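Home-made caramels go sticky inside the wrapper after a few days

Vija Dambrauskienė
2023-07-22

Good day to all. I make soft caramels at home for the summer fair in Fernness, where I have a small table together with my sister-in-law. The recipe is my mother's: sugar, cream, butter, glucose syrup and a little salt. The taste is good and on the first day the texture is also good. But after three or four days the outside becomes sticky, and when you open the wrapper a part of it stays on the sweet. Last summer I had to throw away 37 pieces, which made me quite sad.

I cook the mixture to 118 degrees Celsius, I pour it in a tray with baking paper, and I leave it in the kitchen overnight. In the morning I cut and wrap. We live near the water and in July the air is very humid. I keep the finished caramels in a biscuit tin.

I have tried to cook longer, but then they become too hard for the older people. I have also tried the refrigerator, and this was worse. I would like to know if the mistake is in the cooking, in the wrapping or in the storage. I must also decide soon which wrappers to order, as Raudsepp sells the coloured twist foils only in packs of 1,000 and I do not wish to buy the wrong thing.

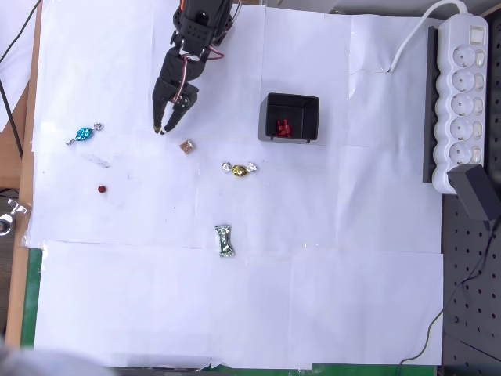
Khalil Harb
Foil by itself is your problem, I think. Caramel pulls water from the air and a twist wrapper is never closed properly at the ends. Put a layer of waxed paper or cellophane against the sweet and the foil on the outside, only for colour. Then the foil does not touch the caramel at all and it can't tear and stick.

Also don't leave the tray open all night! In humid weather that is already 10 or 12 hours of drinking moisture before you even begin to wrap. Let it cool until you can press it with a finger and it holds its shape, then cut with an oiled knife and wrap right away.

The refrigerator was worse for a simple reason. The cold sweets come out, the warm air meets them, and you get small drops of water on the surface. If you must use it, keep the tin closed until everything is at room temperature again.

Carol Whiteley
just buy the wax twisting papers from the dollar store, never had any trouble with mine. mine don't last four days in this house anyway

Priit Ozoliņš
I agree with Khalil about the two layers, but I would look at the thermometer first. I used a Fundero for many years and then discovered that it was showing 2 degrees too much. For a soft caramel this is a big difference. Put yours in boiling water and see what it says. If you live near sea level it should say 100. If it says 102, you have been stopping too early every time, and there is more water left in the caramel than you believe.

If the thermometer is correct, then go up one degree only, to 119, and make a small test. You wrote that longer cooking made them too hard, but you did not write how much longer. One degree is sometimes less than a minute at the end, so stay at the stove.

For storage, a biscuit tin is usually not tight. I put a strip of tape where the lid meets the body, and inside I place two of those little sachets that absorb moisture, the food-safe kind. Do not put more than one kind of sweet in the same tin. Hard candies and caramels together will spoil each other.

About the order from Raudsepp, maybe ask them for a few sample sheets before you buy the whole pack. My neighbour in Drerov did this and they sent them without charge, only the postage.

Vija Dambrauskienė
Thank you very much to everybody. I have put the thermometer in boiling water and it shows 101, so Priit was partly right. Tomorrow I will make half a recipe with waxed paper inside, and I will cut it the same evening. Carol, could you please tell me what size your papers are? My caramels are rather long.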